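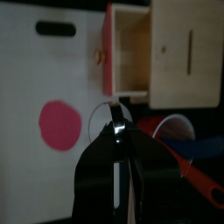 Marlina Kwok maintains that a gripper is never calibrated, only calibrated lately, and most of this chapter takes her side.

Chapter 6
Setting Up the Wrist and Fingers

Suppliers like to say that a two-finger gripper is ready once it has been bolted on and homed. Treat that claim with suspicion. Homing tells the controller where the motor thinks the fingers are. It says very little about where the tips meet, and tip contact is what decides whether a thin ring stays upright or rolls out of the grasp.

The Flelen setup guide calls for a single closing test on a gauge block. We don't think much of it. A block is wide, flat and forgiving, and a bent finger will pass. In the Lultton cell we use small, awkward things instead: a metal ring, a drawer knob, a utensil handle. Polished metal is worth including for the wrist camera's sake, as glare will upset an exposure setting that looked fine on matte wood.

You will do four jobs in this chapter: square the fingers, set the closing force, check the camera mount and write up the log. Expect to do the first two twice. Arsalan Cheema's service notes for the Takar arm suggest rechecking every Thursday, a schedule with no evidence behind it that we can find. Recheck after any collision, whatever colour the status light is.

6.1 Squaring the fingers

Power down the arm before you touch the finger screws.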